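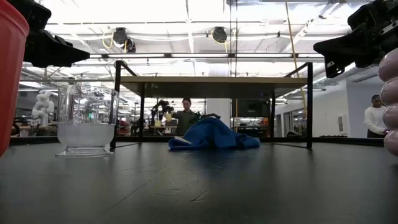

Tumovness Shared Workshop
Minutes of the June bench meeting, Sunday, 4:00 p.m.
Chair: Joonas Räsänen
Minutes: Akyol

1. Minutes of the previous meeting
Accepted with one correction. Under item 3, "shelf screws" should read "shelf brackets."

2. Black tabletop, condition and care
The chair reported on the surface of the black table. It has faint scuffs and some pale streaks. The scuffs are accepted as normal wear. The streaks were discussed at length. Akyol held that they are residue from the cleaner and will come off with plain water. The chair was not convinced and asked for a test on one corner before the whole top is treated.
Agreed: one corner to be wiped with plain water, left to dry, and checked under the overhead lights the next morning. No scouring pads on this surface at any time. If the water test fails, the matter comes back to this meeting before anything stronger is tried.
The request for a table cover (form 1508) was withdrawn by the member who filed it.

3. Glassware and mugs
Two kinds of vessel are in regular use at the bench: clear glass and opaque mugs. The rule on contents was read out again. Anything holding cloudy or milky liquid is to be emptied at the end of the session and rinsed twice, first cold and then warm. Liquid that stands overnight leaves a ring in the glass, and the ring is hard to reach in the narrower pieces.
The thick-based glass takes longer to dry than the mugs. It was proposed to stand it upside down on the rack with the handle turned outward. Accepted.
Pitchers are carried with one hand on the handle and the other under the base. They are not to be carried by the rim. A member asked if the same applies to cups. It does not.
Chipped pieces go in the box by the door, wrapped in paper, with the shelf number written on the outside.
Sondatley has offered a second drying rack of the same pattern as the current one. Akyol to measure the space by the sink and reply.

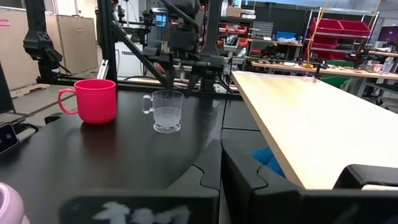

The question of mugs on the bench next to glass was raised. Past breakages were mostly glass struck by a mug handle. Agreed that handles should all point the same way, and that a hand's width be left between pieces. The chair will add this to the bench card.

4. Cloths and towels
Blue towels remain assigned to the bench. Other colors stay at the sink. Towels left crumpled on the tabletop were noted again. A towel that is damp when bunched up stays damp and begins to smell by the next session.
Agreed: towels are shaken out, folded in half twice, and placed at the left end of the table. Used ones go to the wash on the same day. The wash is set at 4 on the dial. The earlier setting left lint on the glass.
It was asked if the tags should be cut off. Left to the person doing the wash.

5. Wooden surfaces
The light wood is to be kept free of standing water. Drips are wiped at once with a dry cloth. A coat of oil was suggested. The chair noted that oil would darken the wood and mark anything placed on it, and the suggestion was dropped.
Nothing is to be pushed into the gap between the table surfaces. Items that fall there are to be taken out at the end of the session.

6. Storage
The beige cabinets were reviewed. The door labels will stay as they are until the contents list is complete. The list now runs to 17 lines, of which 11 have been checked against the shelves. Borkorum has asked for a copy when it is done.
The wooden pallet on the floor was discussed. One view was that it should be stood on end against the wall. The other was that a pallet on end can fall, and that flat is safer. It stays flat, with the walkway beside it kept clear.

7. Any other business
A member asked for a larger tray under the pitcher during pouring. The chair has one at home and will bring it in.
The bench card is out of date in several places, mainly in the section on rinsing. A new draft will be circulated with these minutes. Comments to Akyol in writing.

8. Actions
Joonas Räsänen - bench card, revised text on handles and spacing; tray for pouring.
Akyol - water test on one corner of the tabletop; measurements for the drying rack; reply to Sondatley.
All members - remaining lines of the contents list, to be checked before the next meeting.

Meeting closed at 5:10 p.m.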